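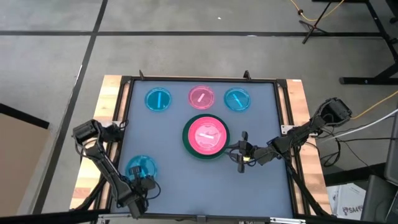

Kunen Opens Orders for the Avdale Gaming Headset

Kunen, a maker of accessories for PC and console players, today opened orders for the Avdale, a wireless headset built for long sessions. Shipping starts in June.

The Avdale runs for 30 hours on one charge and connects by USB receiver or Bluetooth. The ear pads come off without tools, and replacement pads will be sold separately in two sizes. The microphone folds up into the left ear cup and mutes when it is raised.

Kunen developed the headset with players from the Clostley community league, who used 13 early units during regular season matches.
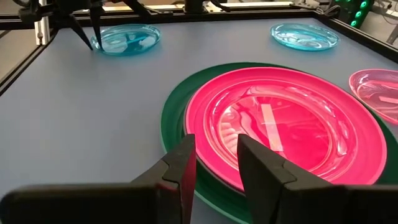

Azucena Ledesma said the first version pressed too hard on her glasses by the second hour, and that the softer headband fixed it. She still wants a longer charging cable.

The cable is now six feet long, up from four on the early units. Kunen also moved the volume wheel to the back of the right ear cup after several players turned it by mistake when adjusting the fit. 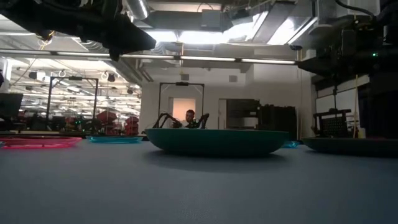
Availability

The first run is limited to 600 headsets, in black or light gray. Orders are taken through the Kunen online store and at Cadwaladr game shops, where a demo unit will be on the counter from the first day of sale. Each headset comes with the receiver, a charging cable and a cloth bag.

League teams ordering six or more can ask for a team rate before checkout.

Press contact: Cirilo Orozco, Kunen. Review units are available on request.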